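Section 4. Running the lever task in simulation

You have the simulator installed and the arms loading from Section 3, so now comes the good part. The lever task is the one we use to test how well a policy trained entirely in simulation copes when the handle it has to hold keeps changing direction as it moves. It is a small task and a surprisingly rich one, and we hope you enjoy it as much as we do!

The steps below set up the Trivstead scene, run the baseline policy on it and save results that can be compared with ours.

4.1 Before you start

You will need:

- the Trivstead scene pack, unpacked into your scenes folder
- the Quiambao policy runner
- the baseline weights, from the same download page as the scene pack
- enough free disk space for the logs (full contact logs get big quickly)

Note: Scene packs saved before the November update use the old joint names. They will load without complaint, but the lever will not move. Download a fresh copy if yours is older than that.

4.2 Loading the scene

1. Start the simulator and choose Open scene from the main menu.

2. Pick lever_single from the Trivstead folder. Wait for the status bar to show Ready.

3. Set the random seed to 1771. All our published runs begin from this seed, and the runner counts upwards from it by itself.

4. Turn gravity on. It is off when a scene first loads, so that you can move parts about without them dropping.

5. Press Reset once. The lever goes to its start angle and the arms go to their rest poses.

6. Choose Move to grasp. The active arm comes down over the lever and stops with the fingers spread to either side of the ball.

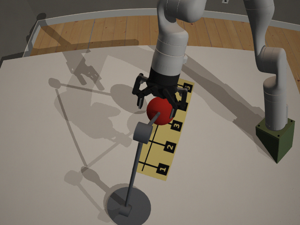 Flusbridge Robot Learning Group - Simulation and Transfer Team

The grasp pose matters more than any other setting in this section. At the end of step 6 the red ball should be under the palm with a finger reaching down on each side of it. If the fingers come down on top of the ball, go back to step 5 and check that you have not changed the height offset.

The numbered yellow board lying on the table is a handy guide when you are setting up the view. With the camera in its default place, the 3 sits just below and to the right of the ball, and the 1 is the label closest to you. The board is for people only. The policy never sees it, and you can hide it from the Objects panel with no effect on the results.

Caution: Do not drag the lever by hand while the fingers are closed. The solver will try to satisfy both at once and the arm can jump across the table. No harm done, of course, but the episode is spoiled and you will have to start it again.

4.3 Running the baseline

1. Open the runner panel and load the baseline weights.

2. Set Episodes to 2053. For a quick look first, set it to 21 and leave everything else alone.

3. Under Randomise, tick Friction, Lever stiffness and Start angle. Leave Lighting unticked unless you are training with camera input.

4. Tick Save contacts.

5. Press Run.

You can watch the episodes as they go or switch the display off, which is a good deal faster. We do suggest watching the quick run at least once. The moment where the fingers shift their hold near the end of the stroke is lovely to see, and we never wrote a rule for it - the policy found it during training.

Note: The second arm, the one on the green base, is held still by the runner in this task. It is there so that the same scene can be used for the two-arm work in Section 6. Please don't delete it, as the joint numbering depends on it.

4.4 Reading the results

When the run ends, the runner writes a summary file and a folder of logs. An episode counts as a success if the lever reaches its target angle and stays there until the timer runs out, with the ball still held.

Our own full run gave 1418 successes out of 2053 episodes. Most of the failures came from one corner of the settings, where stiffness was high and friction was low, and the fingers slid off the ball late in the stroke. Policies trained with a fixed stiffness did far worse in that corner, and this is the main result behind the method: vary the stiffness during training and the hand learns to correct its hold early, while it still has room to do so. We were delighted by how clearly it showed up.

To make the same plot we use:

1. Open the summary file in the Zollbridge viewer.

2. Choose Group by, then Stiffness.

3. Choose Colour by, then Friction.

4. Click any point to replay that episode from its log.

Your total may differ a little from ours on other hardware, as contact solving does not round in quite the same way everywhere. A large gap usually means a setting has been missed.

4.5 If something goes wrong

The lever does not move at all
Check the scene pack version (see 4.1), then check that gravity is on.

The fingers close but miss the ball
Press Reset, repeat Move to grasp and compare the pose with the one in 4.2. A changed height offset is the usual cause.

The arm shakes while holding
Halve the time step. The run will take longer, but the shaking should settle.

Every episode fails at the same moment
The timer is probably too short. Restore the default task settings and try the quick run again.

The summary file is empty
The run was stopped before its first episode had finished. The logs folder can be deleted safely.

Section last revised February 12, 2021. Next: Section 5, Training with your own stiffness range.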